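Durga Puja stalls – are they worth the ticket this year?

Plidau
1 October 2009
Went to the Saha hall on the second night and paid 6 pounds to get in. Last year it was free before eight. The drumming was good but there were 1,000 people in a room meant for far fewer, and you could not get near the dhunuchi dancers. Anyone else think it has got too big?

Tuner
I don't agree. The hall costs money and the drummers have to be paid. They put the price on the posters in September, so it was no secret. My mum went all the evenings and had a seat each time.

Plidau
A seat, yes. At the back behind the sound desk. I'm not against paying, I'm against paying and not seeing.

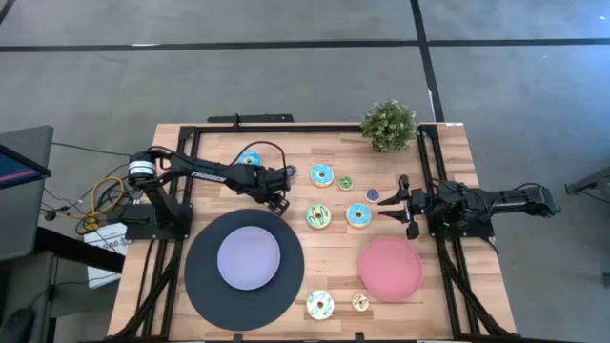 Toy donuts on the table.

Bravach
Tuner is right about the money but Plidau has a point on numbers. At the old school hall they stopped at 175 and shut the doors. I would go back to that and run two sittings.

Habibur Herath
Two sittings won't work, the drummers only play one set. Shanthi Debnath's group did the dance at about nine and it lasted 20 minutes. If you come for that, get there early and stand on the left.

Tuner
What did people think of the food? I thought the luchis were better last year.

Plidau
Same as last year. Queue was longer.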